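Surface Care: Frequently Asked Questions
Mandholm Residence Services

Which surfaces does this page cover?
The guidance applies to pale painted and coated surfaces in all furnished rooms, including cabinet sides, shelves and counters. Floors are covered in the Brolport handbook.

What may residents use for routine cleaning?
A soft cloth, lukewarm water and a small amount of mild dish soap are sufficient. Abrasive pads and bleach must not be used on any coated surface.
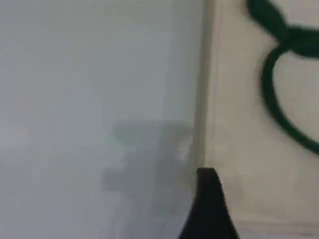

Last changed: 15/03/2020

How can a shadow be told apart from a stain?
Smooth, light surfaces readily show gray shadows and reflections. Residents should look at the area from a second angle, with the room light switched off. A shadow or reflection will shift or disappear – a stain will stay in place.

How should edges and corners be cleaned?
Wipe along the edge, never across it. Cream-colored edges may look darker or warmer in tone than the surface beside them; a difference in color alone does not need to be reported.

When should a mark be reported?
Any mark that remains after 3 cleanings should be reported to the Drarkari service desk. Please state the room number and quote form 83.

Will residents be charged for marks?
Ordinary wear is not charged. Charges for scratches and burns are set out in the tenancy agreement.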